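Wonum Serving Tray, Large, Cream – Review

Reviewed 11/2/22

The Wonum large tray is a flat rectangular serving tray with rounded corners and a low raised rim. It is sold in two sizes and three colors. I bought the large one in cream in August and have used it daily since then, mostly for breakfast and for carrying dishes between the kitchen and a table in the next room. It replaced a Zanitz lacquered tray that had started to chip at the corners.

Weight and handling

The tray has no handles and no cutouts. You lift it by the rim, which means getting your fingertips under the edge. On a bare tabletop this takes a small push from one side. On a cloth it is easier, as the fabric gives a little. With one hand the tray is manageable when empty and awkward when loaded. Anyone who wants to open doors while carrying breakfast should look at a model with handles. The Brundau has them, although its usable surface is smaller for the same footprint.

Surface

The finish is matte and smooth. Glazed saucers slide on it if the tray is tilted, more than they did on the Zanitz, and a cup filled to the top will spill at a fairly modest angle. A thin napkin under the saucer fixes this. The matte finish does not show fingerprints. It does show coffee rings if they are left overnight, and these need warm water and a soft sponge. I have not used abrasive cleaner and the instructions advise against it.

After 60 washes by hand there is no visible wear on the flat area. The underside has two light scuffs from being dragged across a stone counter.

Rim

The rim is low. It will hold back a small spill, a few spoonfuls at most, and it stops a rolling egg. It will not contain a knocked-over glass of water. I tested this with 200 ml, and most of it ended up on the floor. The advantage of a low rim is that plates can overhang it slightly without tipping, and the tray can be wiped in one pass with no buildup in the corners.

Size on the table

This is where buyers should measure first. The large size takes up a lot of room on a small table, and a cup and saucer may have to stand beside it. I keep mine on a covered table and usually set the coffee down past the far edge, leaving the tray itself for plates and bread. 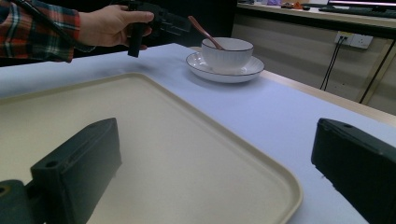
Large tray in cream on a pale table covering, with a ribbed cup and saucer beyond the far side.

Color

Cream is listed as "warm white" on the box and the two names do not agree well. Under cool lighting it reads as pale beige, especially next to white dishes. With a white cup the difference is plain. With a full set of white plates I would choose a different color. With stoneware or anything brown it works without effort.

Stability

The base sits flat. There is no rocking on a hard surface, and I could not find any twist when I checked it with a straightedge. The Zanitz had a slight bow from the second month. The Wonum has no rubber feet, so on polished wood it moves when you cut bread on a board on top of it. On cloth or paper it stays where it is put.

Storage

It stands upright in a cabinet beside the baking sheets and takes up very little width. Two of them nest, but the fit is tight and they need to be pulled apart with some force – put a sheet of paper between them.

Packaging

It came in a plain carton with cardboard corners. My first one had a nick in the rim. Magaña, the shop I ordered from, sent a replacement and did not ask for the damaged tray back. The replacement was fine.

Ratings out of 100

Surface and cleaning: 86
Stability: 86
Carrying: 60

Recommended as a table tray. For carrying loads up stairs, buy something with handles.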